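Section 4: Re-grouting the wall tiles

Read the whole section before you open the grout. The Kadent powder begins to set soon after it meets water, and there is no good moment to stop and read in the middle of the work.

This section is for ceramic and stone-look wall tiles inside the house. For floors, please go to Section 5. For a shower with a steam unit, call a tiler.

What you need

Grout rake or small hand saw with a carbide blade
Kadent wall grout, one bag
Clean bucket, only for mixing
Second bucket for washing
Rubber float
Two sponges, one kept for the final wipe
Safety glasses, dust mask, gloves
Masking tape and old sheets

One bag is enough for a kitchen splashback or a small bathroom wall. If your tiles are small you have more joints, and you should buy a second bag from the same batch. The batch number is printed near the seam. Two batches of the same colour can dry a little different, and on a dark wall the eye finds it right away.

CAUTION: If your house is old and you do not know what is behind the tiles, or what the old adhesive contains, do not scrape anything. Ask for a test first.

4.1 Removing the old grout

1. Turn off the power to any outlet in the wall. Take off the cover plates and put tape over the openings.

2. Cover the counter, the sink and the drain. Small pieces of grout will block a drain very easily.

3. Put the rake in the middle of a joint and pull it toward you with light pressure. Start with a vertical joint in a low corner, where a mistake is less visible.

4. Go down to at least two-thirds of the depth of the tile. New grout on top of old grout, with no depth, comes off in flakes after one winter.

5. Vacuum the joints, then go over them with a damp sponge. Let them dry overnight.

NOTE: Do not use the rake in the inside corners or where the wall meets the counter. These joints are normally silicone. Cut the silicone out with a sharp knife and leave the joint empty for now.

4.2 Choosing the colour

Many customers write to us about colour, so I will say a little more on it. White grout on a dark tile makes the grid very strong, and every joint that is not straight will show. A grout near to the tile colour makes the wall calmer. With beige or cream tiles I like a grout one shade lighter than the tile, but this is my taste only.
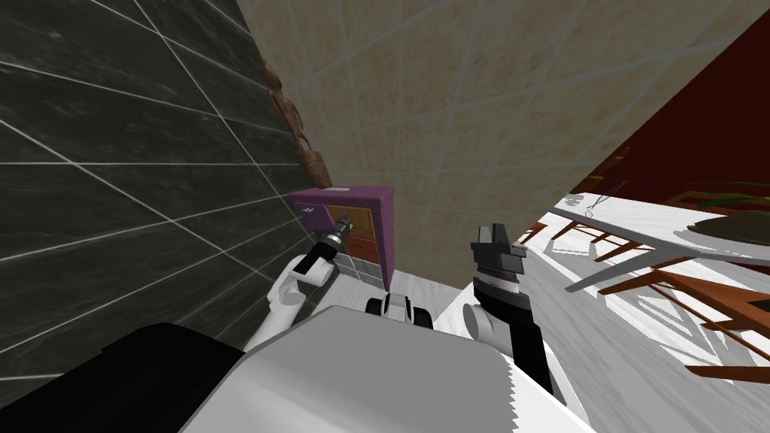 If two walls in the same room have different tiles, you can use one grout for both or a different one for each wall. With one grout the room feels more together. With two, you must finish the first wall completely and let it harden before you open the second bag — otherwise the colours mix on the sponge.

Make a small test on a spare tile. Wet grout is always darker than dry grout.

4.3 Mixing and filling

1. Put the water in the bucket first, then the powder. The amounts are on the bag.

2. Mix slowly by hand until it is like thick peanut butter. Leave it for a few minutes, then mix again. Do not add more water after this.

3. Push the grout into the joints with the float, moving diagonally across the tiles. Work on a small area, one that you can reach without moving your feet.

4. Hold the float almost upright and scrape off the extra.

5. When the grout feels firm under the finger, wipe with a sponge that is damp but does not drip. Rinse it often.

6. A thin haze will appear on the tiles. Buff it with a dry cloth the same evening.

CAUTION: Never pour leftover grout or wash water into the sink. Let it settle, pour the water on gravel outside, and put the solids in the garbage.

4.4 Finishing

Fill the inside corners with silicone after the grout is dry. Wait 60 hours before you use the shower. Sealer is a separate product (we test with Grovier) and has its own waiting time, which you will find on the bottle.

Text of this section: Sombat Wiriya

118 shares | 4 comments

Comments

tilly_r
Did our laundry wall in May with these steps. The vacuum part is important, I skipped it on the first row and had to do it again.

Marcel B.
Is the same float okay for the epoxy kind?

Sombat Wiriya
Marcel, no, please use a harder float for epoxy. The soft one drags it out of the joint.

grey_kettle
My haze was there for three days before I noticed it. Is there something for this, or do I just scrub?

Related
Section 5: Floor tiles and thresholds
Replacing one cracked tile
Silicone in corners: removing and renewing
How to read a batch number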